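Reading a Film Closely
Handout 3: Suspense, waiting, and the slow first act

Course home: Flultbridge Evening School, Film and Television Studies
Before class: watch the first 42 minutes of Trorkora and bring your notes. Handwriting is fine.

1. What we mean by a slow first act

Students often write in their papers that a film "takes too long to start." I do not forbid this sentence, but I ask you to make it more exact. Which scene did you want to be shorter? What did you already know at that moment, and what were you waiting for? A first act can have very little action and still give the viewer much work to do.

In Trorkora the main story (the sister returns to the harbor town to sell the house) is clear after one conversation. Then the film spends a long time on the ferry office, the neighbors and the broken heating. Many reviewers at the time of release called this part empty. I would like you to look at it again with one question in your mind: who in each scene knows about the letter?

2. Suspense and surprise

Please keep these two words separate in your papers.

Surprise: the viewer learns something at the same time as the character, or later.
Suspense: the viewer knows something the character does not know yet, or both know that a thing will come but not when.

The dinner scene in Trorkora is usually remembered as a surprise. When you watch it a second time, you will notice that the brother's coat has already been hanging in the hall. The director gave us the information, but very quietly. You may argue for one term or for the other, but you must show the shot that supports you.

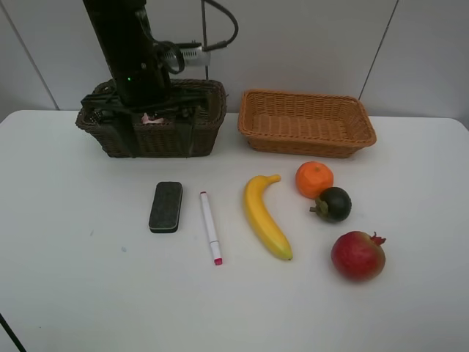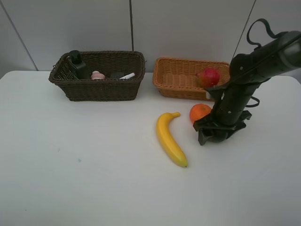

3. Props that come back

An object which appears once is decoration. When it appears again at an important moment, it begins to carry meaning, and the viewer starts to look for it. In Gavrilă, the film from last month, it was the blue ticket book. In Trorkora I would follow the house keys. Write down each time they change hands, and who is watching.

Be careful with symbols. "The keys represent freedom" is a weak sentence if nothing in the film stands behind it. It is better to begin with what happens: she gives the keys to the agent, takes them back, and lies to her brother about it. From there you can go to a larger meaning, if you still need one.

4. Sound before picture

Several scenes begin with a sound which belongs to the next place. We hear the ferry horn while we are still in the kitchen. This is called a sound bridge. Listen for how long the sound stays without its picture. In the early scenes it is very short. Near the end it becomes long enough to be uncomfortable, and I think this is one reason why the last part feels faster although the cutting is quite calm.

5. Versions

The school library has the Grarance edition with English subtitles. Please use this one, so that all of us have the same time codes. The television version misses the second ferry scene and has different music over the titles. If you have seen only that version, your argument about the ending may not work.

6. Written task

Choose 3 scenes from the first act and write 645 words on how the film makes us wait. The title and your list of sources are not included in this number. Retell the plot only where the reader would be lost without it. Give a time code for each shot you discuss.

Your own opinion is welcome, also a negative one. If you were bored, tell me in which minute, and what was on the screen.

For next class: read the chapter on endings in the course reader, and watch the rest of Trorkora.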